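Open Day at Durelus: Teaching With Paper Cups
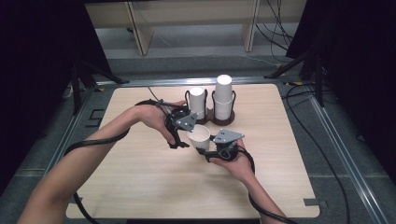

Hand-held grippers at the cup table, with the holders behind.

Kanako Hoshino has welcomed visitors to the Durelus workshop since August. She asks them first to move a paper cup.

"People squeeze too hard," she told me. "Then they look at my colour chart of mistakes and laugh."

Her team at Durelus wants 600 recordings of this task; on the morning of my visit they had 254. I tried it myself and was slow — my neighbour in the queue was much better.

"Slow is fine," said Hoshino. "The robot will learn your patience also."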